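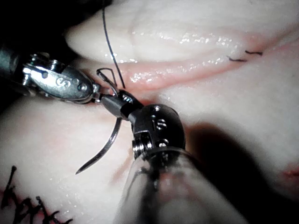 Did the open day go ahead as planned in the last report?
It went ahead a month later than planned, in December, at the Stolesness site, with both demo sessions run and one talk dropped.

Progress note, Orkura suturing demonstration grant, second period. Prepared by Nour Chamoun for Kobe Van den Broek. Short version, longer one to follow with the accounts.

Turnout
466 signed in at the door. Better than we'd put in the bid. Mostly local, a fair few sixth formers, two coaches from further out. Morning was packed, gap after lunch, then busy again from 3pm. Sign-in sheet didn't ask for age group -- our mistake, you did ask for it. Will be on the form next time.

What we ran
Two demo sessions, 11am and 3pm. Jad Srour on the instruments both times, Wissam Fakhoury talking people through it with a microphone that kept cutting out. Close-up view on the big screen in the hall. The planned talk on training pathways was dropped, speaker ill. Nabil Saab did a question and answer slot insted, went on for 33 minutes and could have gone on longer.

Questions were mainly: who is driving it, what happens if the power goes, can I have a go. Nabil has typed up the ones we couldn't answer and sent them to Zillance.

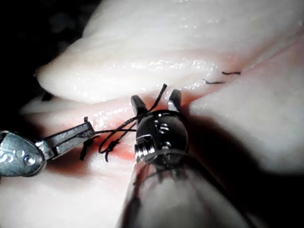
Knot tying was the part people stayed for. We had it down as a filler between the needle work and the questions, so Wissam had no notes for it and made it up as he went. Sight lines from the back rows weren't good, and black thread on a pale model helped a lot there, you could follow the loop crossing over itself on the screen even from the doors. We'd asked Semaan for blue thread originally. Will stick with black. Suggest knots get their own slot next time, before the break.

Hands-on table
6 practice stations planned and set up, one taken out of use before noon (foot pedal). Queue got long, people gave up. Stewards started handing out timed slots at 2pm and that sorted it, should of done that from the start. Zillance have the pedal back for repair, no charge.

Money
Hall hire and coaches on budget. Tissue pads over -- we used more than 8 between rehearsals and the day, had costed for fewer. Covered from the printing line, as the leaflets came in cheap. No change to the total. Receipts with Nour.

Still to do
Feedback cards need typing up. Wissam has the box.
Edited film of the 3pm session, Jad checking it before it goes to the schools.
New microphone. Please can this come out of the equipment line, need a yes from you before we order.
Date for the spring visit to Stolesness. Site have offered two, both clash with Jad's leave, have asked for a third.

Kobe -- if you want the question list before the full report just say and Nabil will send it over.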